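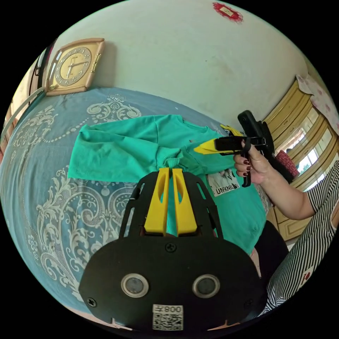
Section 4. Preparing Tops for the Kudura Drawer Organizer

The Kudura organizer is supplied with 22 upright dividers and is intended for folded garments only. Before filling it, residents of Jendby House are asked to prepare tops on a made bed with the spread pulled smooth. A top that is still crumpled when lifted, as the green one is over the blue bedspread, must be opened out fully before Step 1.

1. Clear the working half of the bed.
2. Hold the garment by the shoulders and shake it 2 times.
3. Turn both sleeves right side out. Release any sleeve that has bunched.
4. Lower the garment onto the bedspread with the collar toward the headboard.

CAUTION: Do not lift a garment by its printed area. Prints may crease or crack.

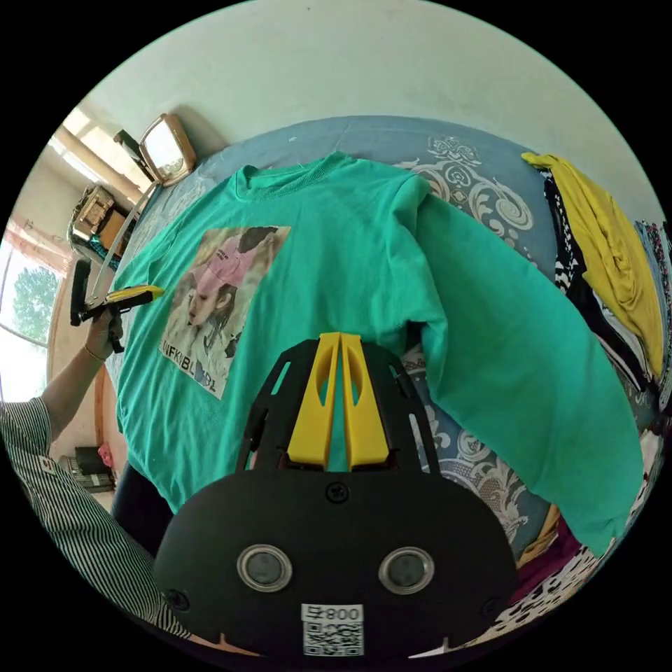
Long-sleeved tops require more width than the folding board provides. The sleeves are therefore folded by hand before the board is used. With the collar toward the head of the bed and the sleeve extended across the spread, smooth the creases near the shoulders first and then continue down to the cuff. A large photographic print on the chest should remain face up until Step 6.

5. Smooth the body from the collar to the hem with a flat hand.
6. Turn the garment face down and fold each sleeve straight across the back.
7. Place the Brodine folding board, 30 cm wide, below the collar and fold both sides over it.
8. Remove the board and fold the hem up to the collar.
9. Stand the garment between two dividers with the fold facing up.

NOTE: Keep finished garments apart from any pile still waiting to be folded.

Replacement dividers may be ordered under part number 107.

Revised 09/07/2026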